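Skodenach Tenants' Newsletter – August
2023-08-03

Home / Newsletter / Shared Spaces

The round table in the common room: is it any good?

The old trestle has gone and we have a big round white table in its place. Krystyna Wróbel, who found it in the Bikley catalogue, is very pleased. I am less sure, and as I was asked to write the item, you get my version.

The catalogue promised a surface that "wipes clean in a moment" and seats everyone as equals. I have my doubts about the second claim. The first I will come to.
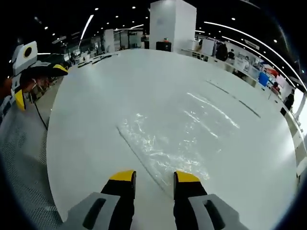 Clear film on the white tabletop.

Crinkly wrap has a knack of hanging around on that table. It is see-through, so you might think it would be hard to spot, but under the ceiling lights it shines like foil and makes the whole room look untidy. Please put yours in the bin by the door. Toivo Kettunen has proposed a sign. We had a sign for the kettle and I don't recall it changing anyone's behaviour.

Then there are the lines. Thin dark ones run across the top, and Krystyna says they are part of the design. Maybe so. To my eye they are a place for crumbs to settle, and I would like to see the colour of them after a winter of soup lunches.

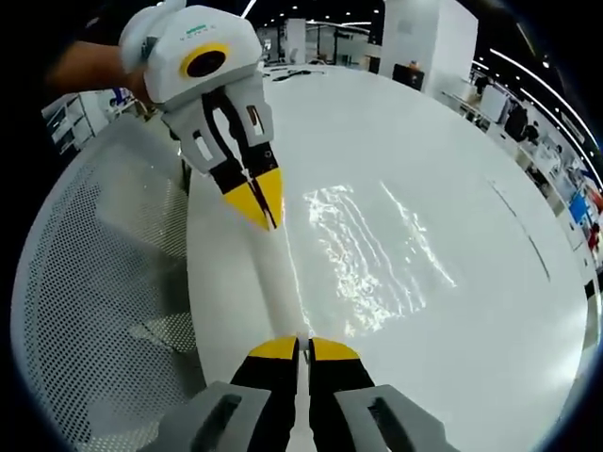
My main complaint is glare. I do the crossword in there most mornings and have taken to turning my chair away from the lights – a poor result for a table that cost us over $2,000. The finish is glossy enough to throw back a broad streaky patch of white and pale blue, and anything slim and white, like the rod lying across it, has very little to stand out against. Lose a knitting needle on there and good luck to you.

The mesh-backed chairs I will grudgingly allow. They're comfortable for an hour, which is longer than most of our meetings deserve.

Bogumił Kubiak is collecting comments until August 18. Drop them in the box at Unit 22, favourable ones included.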